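Laundry & Closets › Storage
2 min read

Is it worth buying vacuum bags for winter coats?

Charito Dagdag
Every May I end up with a heap of jackets and cardigans on the bed and no place for them. My sister swears by the Flallura vacuum bags, 8 to a box. I don't buy the claim that they save 100 percent of your closet or whatever the box says. Has anyone left a coat in one all summer and liked how it came out?

Derkum
They work great, get the big ones.

Papadopoulos
"Work great" at what? They do get flat. I put 4 coats in and the puffy one never looked the same, and two of the bags had let the air back in by August anyway. For a thin jacket or a cardigan I don't see the point, you can fold those into any bin with a lid. Wash everything first, and do up the zippers and buttons so they don't snag the knits. I'd also question how many you need to keep. I had a coat I paid 200 dollars for and wore maybe twice, and no bag was going to fix that.

Boltis
Agree on the zippers. I'd skip cedar blocks too unless you plan on sanding them, mine smelled like nothing after one season. What I do now is sort by color on the bed, light stuff away from dark, and fold the heavy pieces first so they go at the bottom.

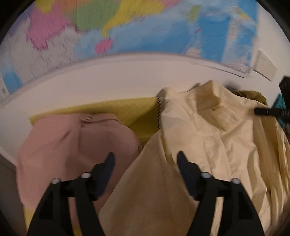
Collars I leave standing up. They crease less that way, or so my mother claimed, and I've never tested it.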